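Kitchen robot trials halted at Linar after arm fails to stop

Testing of a kitchen robot at the Linar site in Solletbridge was halted Friday after an arm kept moving for 2 seconds past a stop command and knocked a blender jar off a bench. No one was hurt.

The arm was running a put-away task in the company's test kitchen shortly after the lunch break. An operator pressed the stop button on the handheld pendant. The arm should have frozen. It kept going, swung left at counter height and clipped the jar, which broke on the floor.

A second operator hit the wall button, which cuts power to the whole cell, and that worked. Arm down, brakes on, lights on the cabinet red.

Suryani Rahman, who heads safety at Linar, confirmed the incident in a short call Friday evening. "The jar is a jar. The delay is what we care about," she said. "When you press stop it has to stop. It did not do that inside the time we allow."

The time they allow is well under half a second. Rahman would not give the exact figure, said it depends on speed and payload and she did not want a number going around without the table that goes with it.

All work with live arms at the site is off until further notice. That covers the test kitchen and the two smaller cells down the corridor, which use the same controller. Software work goes on, in simulation only.

So the put-away task, the one that went wrong, is now being run over and over on screen, in a rendered kitchen where the team can change one thing at a time and look at what the controller does. 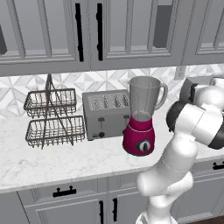

The simulated kitchen, with the arm reaching in from the lower right, to the right of the blender and toaster.

By late Friday the team had replayed the task 36 times with the logged commands from the real run. The fault showed up in 2 of those. Both times the stop message reached the controller but sat in a queue behind a batch of motion updates, and the arm worked through the updates first.

That is the early theory, anyway. Rahman was careful with it. "We have a thing that looks like it. I would not say we have the cause. Give us the weekend."

One problem with the replay is that the simulator does not model the pendant link itself, only the messages after they arrive. If the delay started in the radio, or in the pendant, the replay would not show it. The pendant from Friday has been bagged and put to one side, and a wired one will be used for any checks on the real arm.

The controller is supplied to Linar by Mühlbauer. A person on the support desk there said a report had come in and was being looked at but would not comment further. A written request for comment had not been answered by the time this went up.

What is known so far about the software: the cell was moved to controller release 31 earlier in October. Before that it ran release 30, and Rahman said the stop tests on 30 were clean. The tests on 31 were clean too, she said, but they were done with the arm holding still or moving slow, one command at a time. Nobody had pressed stop in the middle of a long reach with a full queue.

"That is a hole in our test, and it is ours," she said. "I'm not putting that on the supplier."

The stop test list is being rewritten. New version will include a stop during a full-speed reach, a stop while the gripper is closing, and a stop sent twice in quick succession, which an operator did try on Friday. The second press appears in the log but made no difference.

Going back to release 30 is an option. It is not a quick one. The put-away program was changed to use a feature only 31 has, so rolling back the controller means rolling back a couple of weeks of other work as well. A decision on that is expected after the weekend.

The trials are part of Judia, a project to see if a single arm on a fixed mount can do basic clearing up in shared kitchens, the sort found in assisted living buildings. Putting things back where they belong on the counter, opening a cabinet, closing it again. The arm is meant to work with people walking in and out of the room, hence the fuss over a stop that came late.

No residents have been near it. All the trials have been at the Linar site, behind a light barrier, with trained operators. The light barrier was on at the time and was not crossed, so it played no part. It would have sent its stop by a seperate hard-wired line, the same one the wall button uses, and that line was checked Friday afternoon and passed.

Which raises the question of why the pendant does not use that line too. Rahman said the pendant button on this model is a "controlled stop", meant to bring the arm to rest smoothly and keep it powered. The wall button is the emergency stop. Staff are taught the difference on day one.

"But it's red and it's under your thumb," she said. "People are going to press it when they're worried. I would."

New labels are going on the pendants. Operators have also been told to treat the wall button as first choice if anything looks off, even if it means a restart and a lost run. A restart takes a while, and there has been some grumbling in the past about runs thrown away on false alarms. Rahman said she had told the team she did not want to hear about lost runs for the rest of the month.

There is a gap in the log as well. The joint positions were being saved but the queue length was not, a setting that had been switched off to keep the files small. It has been switched back on. Without it the team can see where the arm was at each moment but has to work out what it was waiting on, and that is partly why the replays are needed at all.

A visit planned for next week by people from two housing providers has been put off. They had been due to watch the arm do the full clear up. They were offered a look at the simulated version instead and both said they'd wait for the real thing.

The broken jar was swept up and the bench wiped down, after photos were taken for the report. The arm was inspected for damage. There is a scuff on one of the shells and nothing else was found, the joints turn freely and the brakes hold. It will stay powered off with a lock on the cabinet, and Rahman has the key.

Under site rules a restart needs three things on paper: a cause or a best explanation, a fix or a block that stops it happening again, and a passed stop test on the new list, witnessed by someone from outside the project. The witness has not been picked yet.

Asked when that might be, Rahman said not to expect it early in the week. If the queue theory holds, a simple fix would be to let a stop message jump to the front and dump whatever is behind it. The team has a draft of that already and was due to start running it in simulation overnight. It still has to be checked against the other things the queue does, such as slowing the arm before it reaches the end of its travel. Dumping those messages too could cause a different problem, a harder stop than the mount is rated for when something heavy is in the gripper.

An earlier version of this item said the arm hit a toaster. It was the blender jar. The toaster on the bench was not touched.

More when Mühlbauer replies.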